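Progress Report to the Indix Program Office
Project: Vutow, automated server processor handling
Submitted by: Drorneria
6 June 2026

1. Demonstration visit

The May reporting period was given mainly to preparing and hosting the on-site demonstration required under milestone 7. Visitors from Indix and from Isah, our hardware recycling partner, attended. The program covered part handling, work inside an open chassis, and a review of the logged data.
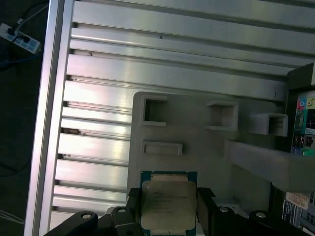
Processor held upright between the gripper fingers, in front of the gray fixture plate.

2. Chassis access

Access remains the main limit on which server models Vutow can accept. The planner now checks every approach path against a model of the board before the arm moves. Space is tightest near the socket, where memory slots stand on both sides of the processor and a row of power components lies directly below the fingertips. Isah asked that loose wiring be added to the model, and we have accepted this as a change request.
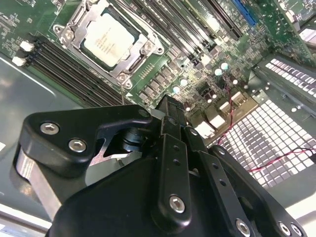 3. Test data

The log held 1516 handling attempts at the close of the period. Of these, 1025 used the current finger design and 169 were stopped by the force limit. Most of the stops came from small angle errors at the moment of contact with the socket.
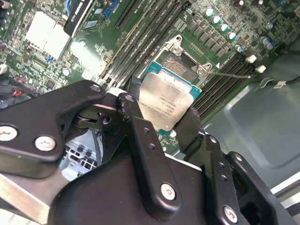
A revised contact search is being tested to reduce these errors. It lowers the approach speed and adds a second angle check before release. Results will be included in the next report, together with the updated cycle times.

4. Budget and schedule

Spending is within plan. The wiring change request requires no additional funds.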